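# Banholm Pear Records

Harvest notes on 794 pear trees in the Banholm orchards, typed up from paper ledgers by Wai-kit Liao. 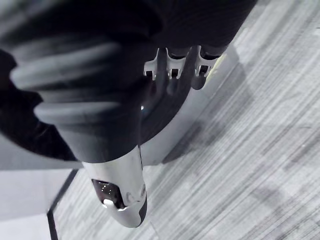 The ledgers were kept by 3 growers who disagreed on how to spell nearly everything, including each other. Variety names are left as written in `variety_raw` and tidied in `variety`. If you think "Judau Late" and "Late Judow" are different pears, you may be right – please bring a pear.

## Files

- `trees.csv` – one row per tree, 794 rows
- `harvests.csv` – one row per picking, 991 rows
- `varieties.csv` – the 15 varieties, with ripening month

## Known problems

- Weights are in pounds, except in the Ulier block, where the unit is "baskets." No basket survives.
- Most winter pears are marked October, whatever the weather was doing.
- `taste` is free text. One grower used only "fine" and "not fine."
- Blank cells mean the page was blank or the ink had run.

Last updated 27 May 2020. Corrections go in `fixes.md`, with the ledger page number.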